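Lola: desk and cloth log

README for the log files, version 3
Last changed 4/18/20

What this is

Lola is the log we keep for wiping down desks at Briltevar. It says which desk was wiped, with what cloth, what was on the desk at the time, and what was left for later. It started as a paper sheet on the supply closet door and was moved into a spreadsheet when the sheet got too long to read. The files next to this README are exports of that spreadsheet, plus the cloth list and the floor plans.

The log covers 204 desks. There are 1184 rows in the main file, one row per desk per wipe. A desk that was skipped gets a row too, with the reason in the notes column.

If you only want to know how to fill in a row, go to "Adding a row." If you are wiping a desk for the first time, read "The desks" and "What stays where it is" first.

Files

desks.csv
One line per desk. Desk code, floor, type of top, date the desk was put in.

wipes.csv
The main log. See the column list further down.

cloths.csv
One line per cloth. Cloth code, color, weave, date it went into use, date it was retired if it was.

floors.pdf
Floor plans with desk codes. The codes on the plan match the codes in desks.csv. They do not match the phone extension list, which uses an older numbering.

old_sheet.txt
The paper sheet typed up. Kept for reference. Do not merge it into wipes.csv. The cloths had no codes then.

The desks

Most of the desks are the white office type with a blue band along the front edge. The top is made of panels, and where two panels meet there is a seam. Crumbs, pencil dust and dried cleaner all collect in the seam, and a flat wipe across the top pushes more in. Run a folded edge of the cloth along the seam first, from one end to the other, then do the open part of the desk.

The blue edge shows fingerprints less than the white top does, and it gets skipped a lot. It has its own column in the log for that reason. Mark it separately even if you wiped it in the same pass.

On a typical working desk the clear part is the front. Monitors, their stands and the cables take up the back, and the keyboard usually sits off to one side. The yellow cloth can be set down on the clear part between passes.

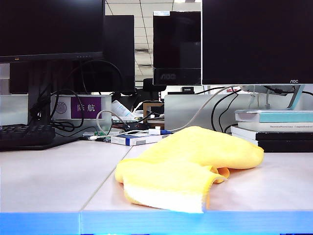 Wipe toward yourself, not toward the back. Anything pushed to the back of the desk ends up in the cables, and getting it out again means moving things that should not be moved. Start at the side away from the keyboard, work across, and finish near the keyboard with the driest part of the cloth.

The older desks on the ground floor have a one-piece brown top and no colored edge. For these, leave the seam and edge columns blank. Do not write "no" in them, because "no" means the seam or edge is there and was not done.

What stays where it is

This list came out of complaints, so please follow it even when it slows you down.

Monitors and stands. Wipe up to the base of the stand and stop. Screens are not part of this log and Tosh spray should never go on them.

Keyboards. Lift the front edge if the desk under it needs wiping, and put it back at the same angle. If it sits on a mat, wipe around the mat.

Cables. Lift loose loops with one hand and wipe under them with the other. Do not unplug anything. If a plug is lying loose on the desk, leave it loose. Somebody may have put it there on purpose.

Circuit boards and small parts. Do not touch or spray near them. Leave a hand's width around each one and write "parts" in the notes.

Small boxes, bottles, tubes. These can be moved if they are closed. Put them back on the same spot.

Picture frames and other personal things. Wipe around them.

Partitions and name plates. The panel behind the desk gets a dry cloth only. Name plates and the small emblems next to them are stuck on, and the corners lift if you rub across them. Go with the long side of the plate.

Papers. Leave them. A desk covered in paper is logged as skipped, with "paper" in the notes.

The cloths

There are two kinds in use.

Yellow. The everyday cloth, bought in packs through Vovow. It is soft and holds a lot of dust, and it does not stay flat. Once it has been used for a few passes it bunches and twists, and a bunched cloth leaves streaks because only the high folds touch the desk. Shake it out and refold it before each desk. Fold in half, then in half again, so there are several clean faces to turn to.

Gray. Thinner and stiffer. Used dry, for partitions and shelf fronts. It does badly on spills.

A cloth code is a letter and a number written on the tag in laundry pen. Y is yellow and G is gray. If the tag is gone, the cloth goes in the rag bin and is marked retired in cloths.csv. Please do not write a new code on the cloth itself. The pen runs in the first wash and stains the rest of the load.

Yellow cloths should be washed without softener. Softener leaves a film on the cloth and then on the desk, and the white tops show it as gray smears under the ceiling lights. We lost most of the February cloths this way, and you can see it in the log as a run of rows marked "smear."

A cloth left on a desk should be picked up on the next round and logged as found. If it has been twisted up or is folded under itself, open it fully before you decide whether it is clean. The inside of a fold tells you more than the outside.
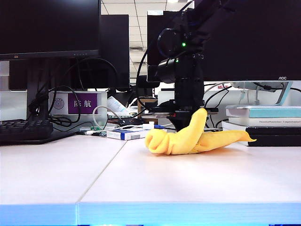 Columns in wipes.csv

There are 9 columns, in this order.

row_id
A running number. Never reused, even if a row is deleted.

date
The day of the wipe.

desk
The desk code from the floor plan.

cloth
The code on the tag. Use "none" for a skipped desk.

method
One of dry, damp, or spray. Damp means water only. Spray means Tosh.

seam
Yes, no, or blank.

edge
Yes, no, or blank.

result
One of clean, smear, mark, or skipped. "Smear" is something the cloth left. "Mark" is something that was already on the desk and did not come off.

notes
Free text. Keep it short. Words we use often are parts, paper, cables, sticky, found, and tape.

Adding a row

Fill in the row when you finish the desk. Rows written from memory at the end of a shift are the ones with the wrong cloth codes.

1. Copy the desk code from the plan. The sticker under the desk may be out of date.
2. Enter the cloth code. If you changed cloths partway through a desk, enter the one you finished with and put the other in notes.
3. Choose the method. If you used spray on one spot only, it still counts as spray.
4. Fill in seam and edge.
5. Look at the desk from a low angle, toward the light, and then fill in the result.
6. Add a note if something was left undone.

Using Tosh spray

Spray the cloth, not the desk. One press is enough for a whole desk if the cloth was damp to begin with. On the white tops, follow with a dry face of the same cloth. Let it sit for a minute on tape glue or dried coffee and then wipe. If the spot is still there after a second try, log it as "mark" and leave it. Scrubbing pads take the finish off and are not to be used on any desk.

Do not use the spray along the seam. It runs down into the joint and comes back up later as a sticky line.

Known problems in the data

The seam column was added partway through. Earlier rows are blank there for every desk, including desks that do have a seam. Check the type of top in desks.csv before you count blanks.

A few desk codes were swapped when the second floor was rearranged. The plan was corrected but the old rows were left as they were.

"Sticky" was used for two different things, a sticky desk and a sticky cloth. Newer rows say which. Older ones can't be fixed.

Some found cloths were logged twice, by the person who saw the cloth and by the person who picked it up. The double rows have the same date and desk.

The log says nothing about how dirty a desk was before it was wiped. We tried a score for this and dropped it, since people scored the same desk very differently.

What not to use it for

Please don't use the log to compare people. It has no names in it, and a desk with many rows is usually just one near a walkway. It also should not be used to decide how often screens or keyboards get cleaned.

Changes

Version 3: added the edge column. Split "smear" and "mark." Moved the keyboard rule up into its own paragraph.

Version 2: added the seam column and cloth codes.

Version 1: first spreadsheet.

Corrections

Put corrections in the notes column of the row in question, starting with "fix:", and leave the original value in place. They are applied at the next export. For a mistake in this README, leave a slip in the tray inside the supply closet door, under the spray bottles.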